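Stelirholm Desk Tasks: data card

Maintained by Wai-kit Hsiao. Questions about the workplace notes go to Maxence Lemaire at Butine.

Summary

Stelirholm is a set of wrist-camera recordings of a robot arm doing light clerical work in the document room at Butine, a records handling firm. The tasks are picking up plastic folders and sleeves, moving them across a table, and setting them down for a clerk. The set holds over 1,000 episodes.

Setting

Before the arm came in, clerks handled every folder by hand. The arm now takes the moving and stacking during the first part of each shift. Clerks still open folders, read them, and decide where they go. The job titles have stayed the same, but the day is laid out differently: less standing at the table, more time at the screen, and a new duty of clearing stops when the gripper misses a sheet.
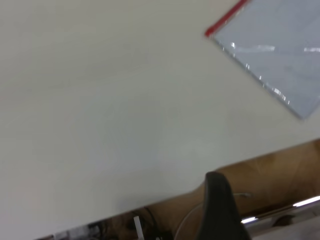

Clear plastic is the hardest material in the set. It reflects the room lights and takes on the color of whatever it lies on. Episodes with clear sleeves are tagged "transparent" and should be reported separately from the rest.

Staff notes

The folder "notes" has comments written by clerks at the end of a shift. There are 71 of them, lightly edited to remove client names. The most common complaint is waiting for the arm to finish before reaching across the table. Several clerks asked for a pause button on their own side, and Fuvico fitted one in November. Notes written before that change are marked "pre-pause".

Contents

episodes/ wrist video and gripper state
labels/ task, material, outcome
notes/ clerk comments, plain text
Hidayat/ loader and playback scripts

Known problems

Fast arm moves leave motion blur. We kept those stretches. Outcome labels were entered by 3 people who did not always agree on what counts as a clean placement; disputed episodes carry the label "unsure".

Use

Please do not use the notes or the timing data to rate individual workers. Clerks agreed to the recordings on that condition.

Last updated 16th June.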